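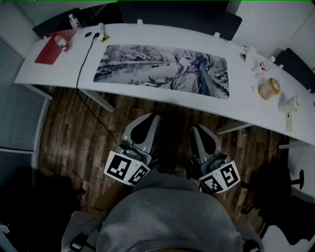
White desk with the large printed pad, clip-on partitions behind

Wallner Desk Set — white top, dark grey partitions, big pad

In stock again after a slow February. Sold as a set or top only, see options further down. Legs are the same as on the old version so if you have those already, just order the top.

What it is: a long white work desk for shared offices, with partition panels that stand behind it and clip to the back edge. White clips, small, they don't eat up much of the surface. Panels come in dark grey only for now. Light grey was planned, Mathias Leitner at Wallner tells us not this season.

The power outlet box sits on top near the back edge, so you plug in without crawling underneath. White box. Do keep an eye on where your cable goes — people let it run straight across the top and off the front, then catch it with a knee. A cable tray is available seperately, hooks under the back edge, no drilling.

The pad: large mouse pad, muted grey, white and blue print, girl with long light hair on one side and a snowy river with little boats on the other. Comes from Flonetti. Keyboard and mouse both fit with space left over. Wipe with a damp cloth, don't machine wash, the edges curl. Other prints on request, ask Aurelia Stöckli in sales, she has the whole list. Plain black too if your office is that kind of office.

Surface care: soap and water for the desk. No scouring powder. Water bottles, cups, jars of snacks, whatever lives on your desk, all fine, but wipe up coffee the same day or it leaves a ring. Stand a hot pot on it and that's on you.

Prices
Full set (top, legs, panels, outlet box, pad): 688
Top only: on request
Pad only: on request
Delivery: 11 working days, longer for islands and mountain addresses
Orders over 4,000 ship free and we carry it up the stairs

Max load 200 lbs spread evenly. Please don't sit on it.

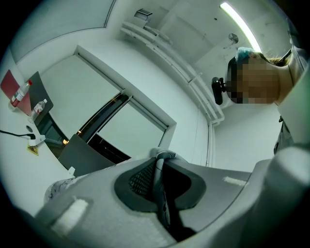 Ceiling light, window with blind partly down, white table at left

Light and placement. Works under ordinary fluorescent lighting, and the white top does bounce some of it back. If your fixture hangs right over the seat, turn the desk a little or pull the blind lower in the daytime. Next to a window is OK. Leave enough room behind you for the chair to roll back, a lot of floor plans we get sent forget the chair completly.

Old building with pipes coming down the wall? Measure to the pipe, not to the wall. We take returns but you pay the truck.

Assembly: two people, one hex key (in the box). Top goes face down on a blanket, legs on, flip, then clips, then panels. Panels last, always — they scratch if they lie around. Put felt under the legs on wood floors, felt is not included, Pikstead sells the right size.

Questions we get

Can the panels go on the side? No, back edge only.

Second outlet box? Yes, ask for the Tedeck add-on when you order. Can't be fitted later by us, your electrician may see it differently.

Does the pad slip? Not on a clean top. Dusty top, yes.

Reviews

"Two of these for the back office. Went together fine, one clip was missing and they mailed it." — Siamak Shahbazi

"Top is good. Wish the panels were a bit higher, I can still hear everything." — Veronika Zürcher

Spare clips, panels and outlet boxes are kept in stock. For spares send the order number with your message, otherwise Ademir Caldeira has to look it up by hand and it takes longer.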